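Robot de reparto Kondance para urbanización, ¿alguien lo usa en aceras con bordillo?

Publicado el 13 de julio por marisol_port

Hola, a ver si alguien me orienta que tengo que contestar al proveedor ya. Administro una urbanización de 147 viviendas y nos ofrecen el Kondance de alquiler, 941 al mes con mantenimiento incluido, contrato mínimo de 18 meses. Sería para llevar paquetes desde la entrada hasta las casas. En el folleto todo precioso, suelo liso y sol. Aquí hay losas viejas de hormigón, tierra junto al bordillo y zonas con mucho árbol. ¿Se apaña? ¿Y el módulo Rindora de navegación, que va aparte, merece la pena o es sacacuartos?

Gracias de antemano.

toni_zirk

Lo tuvimos tres meses de prueba, de marzo en adelante. En losa va bien, las juntas ni las nota. El problema es el bordillo: subir no sube, necesita rampa, y eso en el folleto viene en letra pequeñísima. Por calzada vale si hay poco trafico. Tipo de recorrido que le tocaba al nuestro, uno de calle ancha y otro con arbolado:

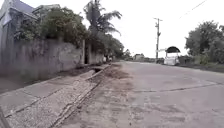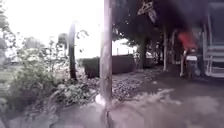
Con el módulo Rindora mejora sobre todo al pasar de sol fuerte a sombra. Sin él se quedaba parado pensando, a veces un buen rato, y había que ir a buscarlo. Con él frena un poco y sigue. Yo lo cogería, pero pide que te lo metan en la cuota, a nosotros nos lo acabaron metiendo.

Ojo también con:
- Hojas y gravilla suelta. Patina algo en cuesta, en llano nada.
- Gente andando. Se para siempre, aunque le pasen lejos. Seguro sí, desesperante tambien.
- La batería, que en verano dura menos de lo que dicen.

El soporte lo lleva Zirkgate y contestan rápido por la mañana. Por la tarde olvídate.

Amber Inskip

Dieciocho meses es mucho sin prueba previa. Pide un mes suelto, a mi me lo dieron. Y que hagan ellos el mapa del recorrido completo, por escrito, incluidas las entradas a las casas. Nosotras nos quedamos con el Gökçe, más lento y la tapa cierra regular, pero sube bordillos bajos y no tuvimos que hacer obra. Si tienes que poner rampas súmalo al precio antes de firmar.

pacojr

Un carrito y un chaval. Más barato.

marisol_port

Gracias toni y Amber, lo de las rampas no lo había mirado. Les pido el mes suelto y el Rindora incluido, ya contaré qué dicen.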